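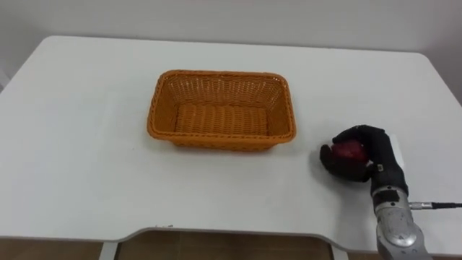

An orange woven basket on a white table.

Print this story | E-mail this story

Search the site Enter keyword Go

Plarnstead's fall market gets its Saturdays back

27 September 2019
By Hala Bitar

I've been grumbling in this column all summer about the Saturday market being squeezed into the bus lot behind Coman Street, so I'm very happy to report that it's moving back to Odwood Square next weekend. Finally!

The town council voted on it this week, and I sat through the whole meeting (bring a cushion if you ever go). The repaving is done, the drains work, and the stalls can set up from seven in the morning. There's room for 40 of them, which is more than the square had before the work started.
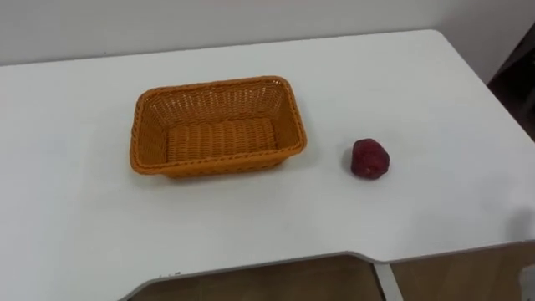 Parking was the part that got people talking. The Vistamov garage will let shoppers in free for the first 2 hours, and after that you pay the normal rate. A lady behind me wanted three hours and said so more than once - I was with her, to be fair, as I can easily lose an hour just picking out apples and chatting. The council said they'd look at it again after the holidays.

A petition to bring the market back had 488 names on it by the time it was handed in. Mine was on there, and so was my mother's, in the fancy handwriting she saves for official things.

As for what you'll find, the apple growers are coming back, along with the honey stand and the couple who sell those rye loaves that are gone by nine. A new craft row along the north side will have pottery, knitting and basketwork. I've promised my husband I won't buy another basket. We'll see how that goes.

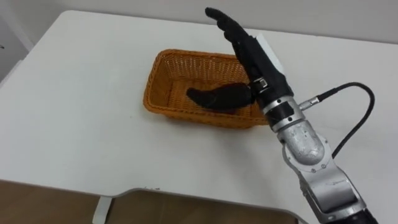
The basket on the white table, with a robotic hand beside it.

Stalls are still open for the craft row and cost $5 a week through the end of the season. You can sign up at the town hall front desk during office hours, or at the market table itself on opening day. The market runs from eight until one, rain or shine, and dogs are fine on a leash.

Print this story | E-mail this story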